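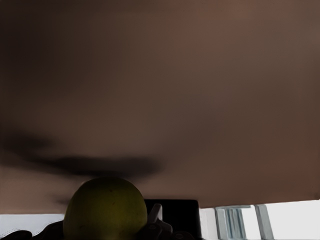
*A soft shadow across a brown surface.*

Eugénie Sabatier drew all 70 pages of *Skarnia* in biro. "I'd bought a box of them," she says. "It seemed rude to stop."

The book, out in September from Delaunay, follows two sisters running a ferry that goes nowhere useful. Her editor, Sandrine Ferrand, asked for a map. "I drew 3," says Sabatier. "They disagree with each other. Sandrine printed the worst."

Would she do a sequel?

"I've got the ending. It's the ferry again, but later." She is still looking for a beginning, and for more biros.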